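Notebook – cue ball and cloth tests, Kestdale practice room

Friday, April 8, 2022

Entry by Azra Kovačević. Carries on from the cushion rebound notes.

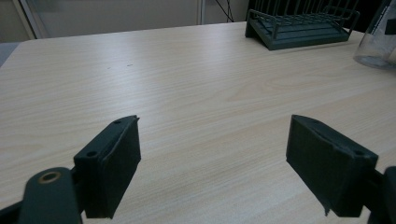

Table 2 was brushed and ironed before the first run. Heating on from the night before. Room held at 21 degrees all morning, humidity not logged as the meter wants a new battery.

Method as before: cue ball released from the ramp on the baulk line, straight up the table, stopping point measured from the top cushion. Ramp height unchanged. Six runs per ball, two balls: the Vakis match ball and the older Mujić one from the club set.

Vakis ball: stopping points within 65 mm of each other. First run was long and I have left it in. Drift to the left on every run, always in the last third, so I suspect level and not nap. Frame checked with the long spirit level, slightly low at the left middle leg. Not adjusted yet – want the second set under the same conditions.

Mujić ball: shorter by around 6 per cent on average, wider spread. Weighed both afterwards. The Mujić ball is lighter, but it has also had a lot of chalk on it over the years, and two of the runs clearly kicked off the line. Cleaned it and will repeat. Do not quote these numbers to the league side until that is done.

Urgate cloth sample arrived but is too narrow for the bed. Could be used for the drag test on the flat board.

To do:
- level left middle leg, then rerun the Vakis ball only
- battery for humidity meter
- ask whether the September recover is still going ahead, no point in a full baseline if it is moved forward

Filed under: Snooker / Equipment / Test notes

Recent entries
Cushion rebound, first readings
Ramp release – reducing side spin
Chalk residue and kicks
Pocket template check, Table 2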